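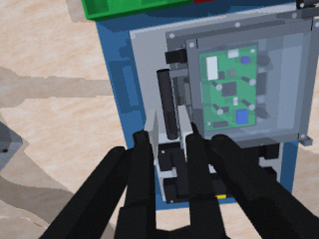
Kama test fixture, simulated view: gripper open at the black handle, board behind the window.

Search products Search

Kama Board Test Fixture Cell

I get asked about this one more than anything else I sell, mostly by people putting a budget together before February, so I'll tell you how I'd plan it.

The fixture is the cheap part! It's $768 on the blue base, and you can put it on any solid bench you already own. The arm and gripper are where your money goes, and I'd get a quote on those first (I carry the Falden gripper, but bring your own if you like it). Budget $3205 for the fixture, the gripper and the simulation files together - the arm is extra.

Please run the simulation before you order. I lay every cell out on screen first, bins and all, and play with where the base sits until the gripper can come at the handle with a finger pad on either side. Moving a base on screen costs you nothing, and moving one after it's bolted down cost me a whole afternoon and a good drill bit.

Things people forget to put in the budget: spare finger pads (I keep 2 sets on the shelf), a second plate if you run more than one board, and somebody's time to teach the positions. Lead time is 30 days on the fixture, longer if your board needs its own plate - send me the drawing and I'll tell you.

Price checked November 6, 2024. Shipping is quoted separately.

Recently viewed
Falden Two-Finger Gripper
Florano Bench Base
Salian Parts Bin Set
Kama Spare Plate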